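Lastby Cup

The Lastby Cup is a preseason basketball tournament for college teams, played each December in Trevitberg. It was started by Lesego Radebe, a former point guard who coached at Vumport College for 10 seasons.

Format

Teams are split into two groups and play a round robin. The group winners meet in the final — there is no third-place game. Overtime periods last three minutes, and a game still tied after two of them is settled by free throws.

History

Vumport won the first final behind center Byung-chul Song, who was named most valuable player. The tournament moved from the old Barrios Gymnasium to the Trevitberg Fieldhouse after the gym's floor was condemned. A change to the overtime rule was announced on April 29, 2021.

See also

Vumport College men's basketball
Trevitberg Fieldhouse

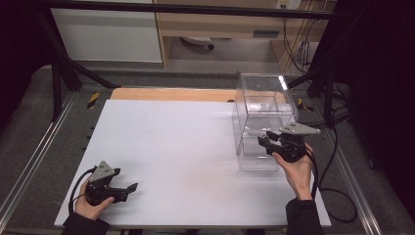

White board on a work surface, with a clear acrylic box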